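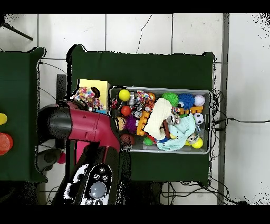
Support > Arms and Grippers > Open tickets > Depth camera speckle and missed picks

4 min read

Opened 7/6/24 by Ngaio Whitelaw, Lilstead bench team

Hi all, me again! Short version: we're trying the Solitz two-finger gripper against the Huamán soft one on the toy bin, and the Solitz numbers look awful, and I don't think it's the gripper's fault. I think the head camera is feeding us junk around the edges of things and the planner believes it.

What I'm seeing: black speckle around pretty much anything with an edge. It's worst down the right side of the floor, and it also runs around both tables. The black bands at the top and bottom are there too. I can live with the bands (they don't touch the bin) but the speckle bugs me.

Setup, so you don't have to ask: gray metal bin on the middle table, green cloth on the table, bin full of toys. Balls, spiky balls, orange building blocks, a couple of cloths, the works. I'm running 500 pick attempts per gripper, same toys, bin stirred by hand every 24 picks. Controller is the Clarbridge one on stock settings.

Results so far:
Huamán soft gripper: 363 good picks out of 500
Solitz two-finger: 239 good picks out of 500

That's a huge gap and it doesn't match what I get when I drive the Solitz by hand. By hand it's lovely! It'll take a baseball right out of the corner of a bin without any drama. On auto it closes short, or it comes down a finger's width to one side and shoves the thing it was after under a cloth. The soft one is so forgiving that it gets away with the same bad aim.

Things I tried, in order:

1. Restarted the camera service. No change.

2. Restarted everything, including me (lunch). No change.

3. Wiped the lens. There was a thumbprint on it, mine I'm sorry to say. Picture got a little crisper, speckle exactly the same.

4. Turned the overhead lights down in case the silver rim of the bin was throwing glare. Rim got better. Floor tiles still noisy on the right.

5. Swapped the camera cable. I'd had my eye on the cables anyway, they're in a real tangle on the floor to the right of the table and more of them snake along below it. New cable, same speckle, so I put the old one back.

6. Reran the hand-eye calibration. Error came out well inside the limit the Clarbridge software gives, so I don't think the mounting has shifted.

After that I was stuck, so I wrote to the Clarbridge help desk and went home.

Update, next morning

Got a reply, and it's a good one. They asked whether the color and depth streams were being lined up before or after the depth filter. I had no idea! Went and looked, and it's after. So the filter smooths the depth in its own view, then the whole thing gets warped over to the color view, and every edge gets little holes. Fine for a flat table. Not fine for a bin packed with round stuff.

Flipped the order (Settings, Streams, Align first). Speckle on the bin edge is mostly gone. The floor on the right is still a bit peppery but I don't pick things off the floor, so whatever.

Then I ran a short batch with the Solitz, 24 picks, and got 21. Please don't quote that at anyone, it's one stir of the bin. But it stopped closing short, and the sideways misses I did get were both on the cloths, where I'd expect a stiff finger to struggle anyway.

Still open:

- I need to redo both full runs with the new stream order. The soft gripper gets a rerun too or the comparison is worthless.
- Can somebody confirm whether the October firmware had the align setting the other way around? My notes from back then show much cleaner edges and I never touched that menu.
- The cable pile. I'll tie it up before the rerun, I've caught my foot in it twice.
- Spiky balls: do we count it as a good pick if the gripper only has it by a couple of spikes and it's swinging? I've been saying yes if it makes it to the drop spot. Tell me now if you hate that, before I do a thousand more.

Leaving this ticket open till the reruns are in. Please don't change the camera settings on the Lilstead bench in the meantime, I've saved them under my name.

Ngaio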